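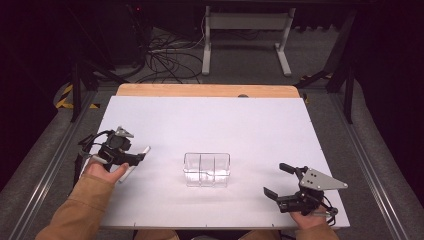
Two hand-held grippers and a divided box on the sorting bench.

Household and shop-floor chores: your questions

Can a machine tidy my kitchen yet?
No. A machine can do parts of the job under good conditions. Picking up a cup from a clear worktop is fairly dependable now. Clearing a table after a family meal is still well beyond anything we would put in a home.

What about sorting small parts at work?
This is closer. If the parts are all of one kind and arrive in the same place, the job was solved years ago with fixed machinery. Mixed parts that go into a box with compartments are harder. At Rindholm we have been working on that since February.

Why is a divided box difficult?
Clear plastic is hard for cameras to make out, and a thin divider is easy to miss. A person feels the edge and shifts a little. A machine has to be taught to do the same.

How is it taught?
A person does the job with a gripper in each hand and the movements are recorded. Yichen Tan, who runs the bench work, asks for 700 good recordings before we try a new task on a machine. Folding cloth needs more, and we are still short at 381.

Do the people need special training?
An hour or so of practice. Most find the left hand slower at first. Natanael Trindade looks after new starters and has written a two-page guide, which you can ask for at the Brerkumell office.

Which chores are furthest off?
Ironing, making a bed with someone's things on it, and anything under a sink. Washing up by hand is also a long way away – wet, slippery dishes of all shapes are a poor match for two stiff fingers.

Will it replace our packing staff?
Not with what we have. Daken, our trial system, is slower than a practised packer and stops when it is unsure. Someone has to be near enough to sort it out.

Can we send you our own parts to try?
Yes. Send at least ten of each, with the box they go in, and a note of how you pack them now. Please leave out anything sharp or greasy. We can't promise to return boxes unmarked.

Page last changed 2019-03-29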